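The Tray on the Table

By Arwel Prydderch

I own 28 trays. My wife thinks it is fewer, and I would be grateful if you kept this magazine on a high shelf.

They started coming into the house the winter I took up repairing toys, which means I spend my evenings among small parts that want to be somewhere else. Wheels, pegs, axle caps, studded plates from building sets, the little plastic collars that hold a doll's arm on. I had a good table in those days and good light, and I spent a third of every evening on my knees with a flashlight. Then a friend gave me a shallow photographic tray from a darkroom she was clearing out in Flusside, and I put a music box in it, took out the screws, and when I knocked one it rolled four inches and stopped. I can't tell you how happy that made me!

So this is a piece about trays and bins and the things that keep them where you put them. I have wanted to write it for years.

The sloped side

A good work tray has walls that lean outward. I didn't understand this at first and bought three straight-sided drawers from a kitchen shop, very handsome, and hated them within a week. Your fingers go down a straight wall and get stuck in the corner with your knuckles bent back, and anything flat that lands there (a washer, a coin battery) stays until you tip the whole thing over. With a sloped wall your hand just slides down and arrives. You can sweep a pile up the side with one finger and lift it over the rim. Small round things tend to roll back toward the middle, where you can see them.

Shallow matters too. If I have to lift my elbow to get over the edge, I find that after an hour I have stopped putting things in the tray at all, and there's a second, secret pile growing beside it. Every person I have asked about this admits to the secret pile.

As for color, I am a gray man. White trays glare under a lamp and lose anything white, and black ones swallow every rubber band you own. On a plain light gray floor a blue block or a green plate jumps right out at you, and so does a dark wire. White parts still show, though not as well, and for those I keep one brown baking sheet from my grandmother's kitchen that has never been beaten by anything.

Holes in the bottom divide people. Some trays have a few, and I used to stuff mine with putty. I've stopped. Grit goes out through them, and you learn soon enough which of your screws are thin enough to follow.

Tape on the table

The cheapest thing in my shop is the one I would save in a fire. Blue painter's tape, laid down in an L, marks the corner of anything that has to come back to the same place. A tray, a cutting mat, the box you are packing into, the scale. You put the thing down where you like it, run two strips along the edges so they meet, and from then on you can carry it off to be washed and set it back without a thought.

You don't need to tape the whole outline. Two corners will do it. I learned this at Bodnár, a bookbinder's workshop where I spent a very happy November sweeping up and being allowed to fold things. Every surface in the place had these little blue brackets on it, some of them years old and worn as soft as cloth, and the binders moved stacks of paper in and out of them all day without ever looking down. I came home and marked up my own table that night. I marked the place for my teacup. I marked the cat's place, which she has declined.

Pull it up slowly and low to the surface when you're done, and on a waxed or oiled tabletop try a scrap somewhere out of sight first.

Clamps, the small kind

Then there is the question of holding the tray still. A light tray skates. You reach for the last peg, your wrist leans on the rim, and off it goes with everything in it. My first answer was weight, and for a while I had a brick in one end, which took up the space I needed for toys.

Small spring clamps are better in every way. I like the ones with bright handles, orange if I can get them, mostly for the pleasure of seeing them but also so I don't hook a sleeve. They will grip a rim, a ruler, a lamp cord, a scrap of cloth laid in the bottom. With a bit of metal bracket on the corner you can grip the bracket along with the rim, and then there's something solid to fasten to. I use two at a corner where one would probably do. One clamp lets the tray swing like a gate.

My clamps came in a box marked Plarkora that I bought at a yard sale, 42 of them, and I have given away more than half to people who made the mistake of saying they liked them.

A sheet of cardboard

Leave room beside the tray for one flat piece of cardboard. I really mean it, any cardboard, the side of a carton cut square. It's where the glue goes down and the wet brush, and the part you have just decided to deal with later. You can write on it. Mine from last spring has the whole order of a clockwork duck down the left side in pencil, with arrows, and a phone number I have never been able to identify. When it's filthy you put it out with the recycling and cut another one.

Sorting for its own sake

I'll finish with the real reason I have so many trays, which is that I love tipping things into them. A friend runs a secondhand toy stall under the name Kundano, and once in a while she drops off a sack of mixed bits that no one has had the heart to throw out. The last one had 800 pieces in it; she'd counted, for the price tag. I pour a few handfuls at a time, never enough to cover the bottom, and I just look. Some nights I take out everything round. Some nights everything with studs. There is always one ring or collar that belongs to nothing I have ever seen, and it goes in a jar on the windowsill with all the others.

If you are setting up your own table, begin with one gray tray, one roll of tape and a couple of clamps, and work on something you don't mind losing a piece of. Put your chair in before you choose where the tray goes. I put mine too far to the left for a whole year and blamed my shoulder.
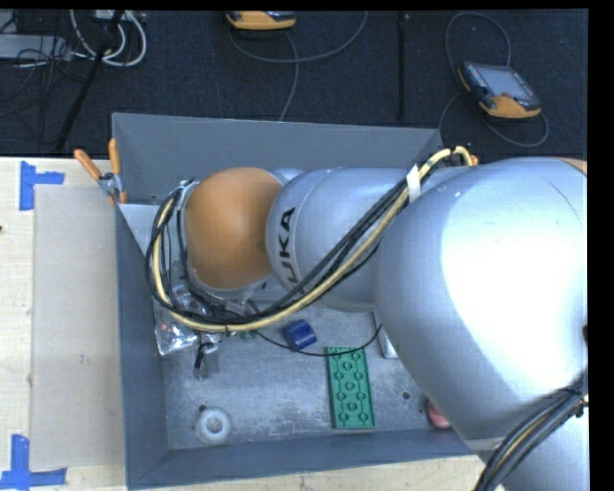 Gray bin with sloped sides, orange-handled clamps on the rim, and blue tape corners on the wooden tabletop.

More from this section

The jar of parts that belong to nothing
Pencils for marking wood, paper and skin
A lamp you can move with your elbow
What to keep in the drawer under the bench
Letters: your own teacup spots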